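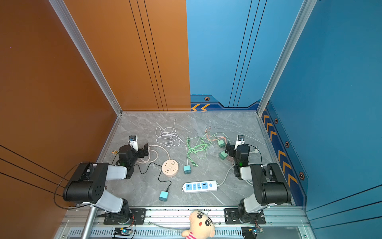
Section 3. When an arm stops in the middle of a cable job

Sooner or later one of your two arms is going to stop partway through sorting cables, and the first time it happens it can be a bit alarming. Please don't worry. Nine times out of ten the gripper has caught a loop of cord that was tied up with something else, the wrist felt more pull than it liked, and the Cludamar controller did just what we built it to do and held everything still. The screen will show fault 939 (pull limit at wrist).

CAUTION: A stopped arm is still a powered arm. Keep your hands, sleeves and hair outside the walls until you have finished step 3. Never tug on a cable to free it while the gripper still has hold of it — the arm may move toward you when the pull lets go.

CAUTION: Power strips and chargers used as work pieces must never be plugged into a live outlet, even for a quick test.

To clear the fault:

1. Press the red stop button on your Brurkska pendant. Press it even if both arms look perfectly still.

2. Write down the fault number and which arm is named on the screen, left or right. You'll be glad you did if you need to call us later.

3. Turn the main switch to OFF, lock it, and wait 12 seconds for the drives to drain.

4. Support the wrist of the stopped arm with one hand and open the gripper with the hand release. Go gently here, and keep your fingers off the wrist camera.

5. Lift the cable out and follow it along its whole length. Look for loops that have crept under a power strip or around the other arm, and for charger prongs snagged in a coil.

6. Spread the pieces out again so that no cord crosses another near either gripper.

7. Check the arm's own cable at the elbow. It should hang in an easy curve with no kinks or rubbed spots.

8. Unlock the main switch, turn it on, release the stop button, and choose Recover, then Slow.

Note: A green light on the wrist tells you the wrist has power. It does not tell you the fault is cleared, so do read the screen as well.

Note: If you see fault 939 again within the same shift, please leave the cell locked off and call the Borkico service desk. We've seen this come from a bent gripper finger, and running on with one only makes the repair longer.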